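Menel Tapered Finger Set for Two-Arm Benches
Sold in pairs, left and right
Home > Grippers and Fingers > Menel > Tapered Fingers

Overview

We have been selling parallel grippers at Bezerra since 2003, and if there is one thing our customers write to us about more than anything else, it is fingers. Motors last, brackets last, but sooner or later everybody wants a finger that can pick up something the old one could not, and so the Menel set came about. It is a long, tapered two-finger set that starts wide and sturdy at the base and narrows to a slim tip, so you get a good broad surface for big, squashy things and a fine point for the little ones (bottles and bottle caps are what most people try first, and we are no different!).

The set fits the Menel wrist unit directly, and it fits the older Tindurex unit with the adapter plate, which comes in the box along with four spare screws and a small hex key. You can mount it on one arm or on both. We like it best on both, because a soft bottle is a funny thing to hold with one hand, and having a second gripper come in from the other side gives you all sorts of ways to steady it, turn it or pass it across.

When we compare fingers on our own bench we stick to ordinary things from the kitchen and the recycling bin. An empty drink bottle makes a wonderful test piece. It is light, it rolls, it gives way wherever you squeeze it, and no two of them are creased in quite the same spots. If a finger set can deal with that, it will be very happy with boxes and tubes. 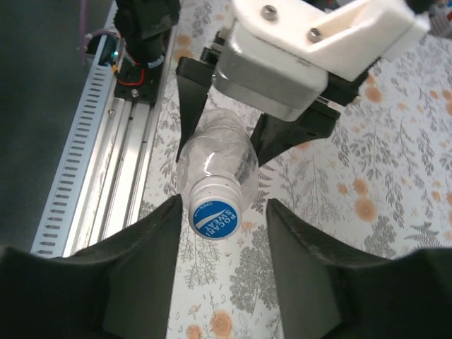
Can I put these on just one arm and keep my old fingers on the other?
You can mix them freely, as each gripper keeps its own open and closed positions in the controller. Run the homing routine again on the arm you changed, and leave the other one as it was.

What you get

Two tapered fingers, left and right
Adapter plate for the Tindurex wrist unit
Four spare screws and one hex key
Printed card with the suggested starting settings

Specifications

Opening and closing speed: 25 steps, set in the controller
Rated life of the contact pads: 200 hours of steady use
Minimum order: one pair
Works with: Menel wrist unit, Tindurex wrist unit (adapter needed), Bostton two-channel controller

How it compares with the Tindurex flat finger

We still stock the Tindurex flat finger and we are fond of it. It is short, square and very forgiving if your arm is a little off to one side, and for stacking blocks or moving cartons we would send you home with that one and not feel bad about it. Where it struggles is close to the table. A flat finger is as thick at the end as it is in the middle, so when you lower it over something small you are pushing a lot of material down around a very little thing, and you lose sight of your target from the wrist camera just when you want it most.

The Menel finger leaves you a narrow, clear gap to look through. Bottle caps are our favorite way to show the difference. Set a cap down with the open side up, bring the tips in low on either side of it, and keep an eye on the rim as you come in. With a second cap close by you can also find out how much elbow room the tips need, and that is worth knowing before you try sorting a whole trayful.
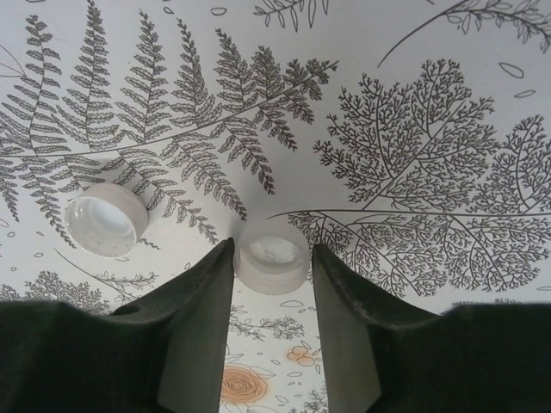 Menel tapered fingers with two translucent caps, wrist camera view.

Getting set up

Fit the fingers with the power off, snug the screws by hand, then give each one a quarter turn with the key. Switch on, home the gripper, and close it slowly on nothing at all to see that the tips meet evenly. If one leads the other, loosen both screws on that side, nudge it and try again. For soft plastic, start at the lowest grip force on the Bostton controller and work your way up a step at a time; it is surprising how little you need. For caps, leave the force low and slow the last part of the approach instead.

Wipe the pads with a damp cloth when they get dusty. Please don't use solvent on them, as it makes the surface go shiny and then they slip.

Ordering

Pairs are in stock and usually leave us the next working day. Replacement pads are sold separately, and schools or labs fitting out several benches are welcome to write to us for a quote on larger orders, up to 1000 pairs. Unused sets can come back to us in their original box. Please tell us which wrist unit and which controller you have when you order, and we will check the fit before we pack it.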